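Chapter 4
Picking a Gripper Without Losing Your Mind (or Your Parts)

I bought my first gripper because it looked cool. There, I said it. It had a lovely long stroke and a grip force I bragged about to everyone at lunch, and then I asked it to pick up a washer and it pushed that washer clear across the bench and onto the floor. So before we get to any formulas, I want you to spend a whole chapter doing what I skipped, which is putting two grippers on the same arm, giving them the same parts, and writing down what happens!

The idea for this chapter came from my old lab partner Hằng Tăng, who keeps a box of odd hardware under her desk and drops a handful of it in front of any gripper she's thinking of buying. Data sheets are fine, and we'll read some in Section 3, but they tend to talk about nice tidy blocks. Your parts bin probably isn't full of nice tidy blocks (mine sure isn't).

We'll compare two hands all the way through. The first is the Vellex, a two-finger electric gripper with flat pads. The second is the Herine, a soft suction cup on a short spring. Same arm, same wrist camera, same controller settings. If you change the speed for one, change it for the other, or you'll end up like me in June, with 104 trials in a notebook and no clue which column I could trust.

You'll want to know three terms before you start. Stroke is how far the fingers travel between open and closed. Payload is what the hand can carry once it has a hold. Approach is the direction the hand comes in from, and it's the one beginners forget, because a part that's easy from above can be miserable from the side.

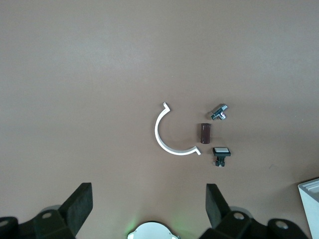 GETTING STARTED: THE MIXED-PARTS TEST

I love a small cluster like this one for a first test. The white C-shaped bracket is thin and open on one side, so look hard at where two pads could close on it. Then there's the shiny metal fitting, lying at an angle, and reflections can give a camera fits. The little dark brown cylinder is close to the table in color, so I'd check your detection on that one early. And the push-button switch has pins at its base, so go gentle!

Before you run anything, write down your guess for each part and each gripper. Use pen. Then set the arm to its slow speed, pick one part, and try it 3 times with the Vellex before you swap hands. Keep the layout the same for both, and log every miss, including the embarrassing ones.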